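Notes for talk: choosing floor coverings for shared buildings

Start with Nivside. Lobby carpet failed at the lift doors first. Colour was fine, backing was not.

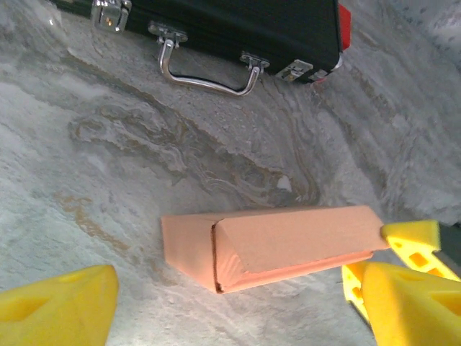
Slide 4: Stair nosings
Aranda job, 302 nosings, all aluminium with a rubber insert. Screw them, don't just glue. Pause for questions on glue.

Slide 5: Vinyl in the laundry
Weld the seams. Cove it up the wall — mops wreck skirting.

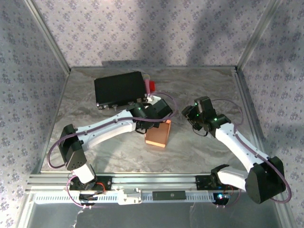 Inna Derkach would still put sheet rubber in a laundry and wear the extra cost. Rocío Villanueva asked her how it copes with bleach. Read both out, then move on.

Slide 6: Cleaning
Grey hides dust, shows salt. Skivbridge went to a neutral cleaner and dropped the wax.
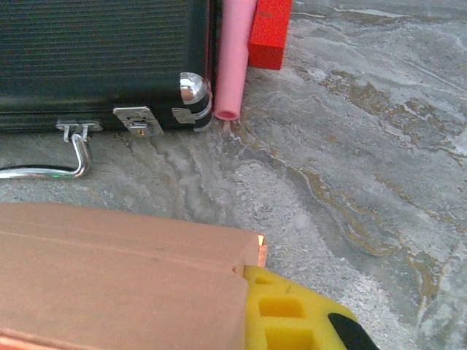 Prernotach, March
Second site visit. 900 mm runners too narrow for the corridor, edges lifting. Order wider.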